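Olodex Hand-Held Demonstration Gripper

Teach a pick by doing the pick. That's how I pitch it when I've only got a minute.

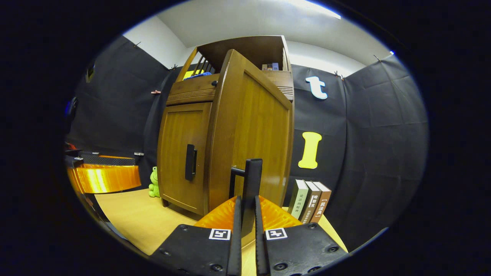 I started building these after a long February of dragging a robot arm through the same motion by its wrist, over and over, with a sore shoulder at the end of it. Remote control was a bit better, but I never got good at feeling my way around furniture with a joystick. So the Olodex skips the arm while you're teaching. You hold the gripper, you squeeze, you do the job at your own pace, and the recording goes across to the arm afterwards. People pick it up quickly (my neighbour Rodrigo Nogueira was shutting drawers with it before I'd finished explaining the trigger!).

The fingers

Two flat black plates with ribbed orange pads on the inside. The pads are soft, so they give a little when they close on something narrow like a post or a handle. Each plate has a square black-and-white marker on it, and the software reads the gap between the two markers to work out how far the gripper is open. Please keep the markers clean. Thumbprints are fine, paint isn't, and Thandeka Gumede has sent me a set back with sticky tape over one of them — I still don't know what she was taping.

Pads are sold in sets of 4 and swap over with the hex key in the lid of the case.

The camera

It sits behind the fingers and has a very wide lens, wide enough to take in the floor, the walls and a good bit of ceiling. Straight edges come out bowed. Leave them like that, the Plorkovmont software expects it and you'll only make trouble for yourself by straightening the footage first.

Setting up your space

You can record in any room you like. I'm fond of plain dark fabric clipped up along the walls with a real piece of furniture in front of it, and a few odds and ends on the floor: books stood upright, a plush toy, something bright. Cut-out letters pinned to the cloth help too, if your tracking gets lost on a big blank stretch. Leave the ceiling light on and don't change it halfway through a batch.

How many demonstrations?

Depends on the job. Nomvula Radebe got a cupboard door going from 46 recordings, and Junpei Oshima needed 635 for a sorting task with a lot of different small parts. My advice is to start small, train, see where it goes wrong, then record more of exactly that. Move the objects a little between takes. If you fumble one, bin it and go again.

What's in the case

Gripper with fingers fitted
One spare set of pads
Hex key
Charging cable
Wrist strap
Printed quick-start card

Fits

The Ngcobo and Drenmont wrist plates, straight out of the case. You can put the same fingers on the arm that you used for teaching, and I'd really encourage it. For any other arm, send me the bolt pattern and I'll tell you whether I've got an adapter.

Ordering

I build these in small runs and the next one is 47 units. Vusumuzi Visser looks after orders and repairs, so write to him if you need an invoice first or want to add extra pads. Colour choice on the pads is orange. I did try grey and kept losing them on the bench.

Page updated October 2, 2026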